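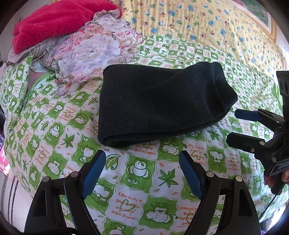

Page last changed: Friday, 4:15 p.m.

The Second Life of a Bedsheet
How cotton bedding is woven, printed, worn thin and taken apart again

A printed cotton sheet spends a third of each day under load. It is compressed, dragged sideways, dampened by sweat and heated to skin temperature, and then it is washed in an alkaline solution and tumbled. Few other household textiles see the same combination of stresses, and the way a sheet fails reflects all of them.

The mill at Tendberg has woven sheeting for the bedding trade long enough to keep its own archive of failed goods. Returned sheets are cut into panels, labeled by age and stored flat. Most of them show the same pattern. The fabric goes thin first in a band that corresponds to the shoulders and hips, while the sides and the tuck allowance stay close to their original weight. On a fitted sheet the corners are a second point of failure. Elastic loses tension, the corner seam takes up the strain, and the stitch holes stretch until the cloth tears along them.

Yarn, count and weave

Thread count is the figure printed on the packaging, and it is of limited use. It gives the number of warp and weft yarns in a square inch of cloth. It does not describe the length of the cotton fiber, the amount of twist in the yarn or whether several thin plies have each been counted as a separate thread. A sheet sold with a count of 609 is almost certainly made from multi-ply yarn counted in this way.

Fiber length matters more. Long fibers can be spun into a fine yarn with fewer ends exposed at the surface. Short fibers work loose under abrasion and collect into pills, which are held in place by any stronger fiber running through them. This is why polyester blends pill visibly and keep their pills, while an all-cotton sheet sheds most of them in the dryer.

Plain weave, sold as percale, passes each weft yarn over one warp and under the next. It has the largest number of crossings for a given count and resists snagging. Sateen floats the yarn over several neighbors at a time. The surface is smoother and reflects more light, but the floats are exposed and wear sooner. The Tendberg archive holds very few sateen panels in usable condition past their fifth year.

Print and color

Children's bedding and novelty patterns are usually pigment printed. The color sits on the face of the cloth in a thin binder film that is cured with heat. The method is inexpensive, works on blends and gives sharp outlines, so it suits lettering and small figures. It also stiffens the cloth slightly, and the film abrades. Fading on a pigment print tends to appear first along creases.

Reactive dyes bond to the cellulose itself. A reactive print feels the same as unprinted cloth and holds its color through far more washes, but it has to be steamed and rinsed thoroughly, and the rinse water has to be treated. The finishing plant at Zokunbridge runs both processes on adjacent lines. Its operators check wash fastness on a swatch from every roll. The swatch is stitched to a strip of undyed fabric, washed hot with steel balls in the drum and compared with a gray scale under standard light.

Checks can be made either way. In a woven check the color is in the yarn, and both faces of the cloth match. In a printed check the reverse is paler, and the lines may drift away from the grain where the cloth was fed at a slight angle. Drift of this kind cannot be corrected after curing.

Laundering

Detergent dose and water temperature affect wear less than mechanical action does. An overloaded drum rubs cloth against cloth with little water between the layers. Zippers and hooks in the same load cut surface yarns. Dark knits transfer lint to light sheeting and are better washed separately.

Overdrying is the other common cause of damage. Cotton in equilibrium with room air holds several percent of its weight in moisture. Driven below that level, the fiber becomes brittle and breaks when flexed. Removing sheets while the hems are still faintly damp, then leaving them over a rail for 15 minutes, avoids the problem.

Recovery

Worn sheeting makes good wiping cloth, and that remains its largest secondary use. The sorting hall at Grajales removes elastic, labels and hems, then cuts the flat cloth to size. White goods command the highest price. Heavily printed goods are less absorbent on the printed side and are graded down.

Cloth too thin for wiping is pulled. Toothed cylinders open the fabric back into fiber, at a considerable cost in length. The Clulent line, installed at Grajales in October, uses 2 cylinders in series with a moistening stage between them. Recovered fiber is blended with new cotton at 30 percent and spun into coarse yarn, chiefly for mop heads and mattress ticking.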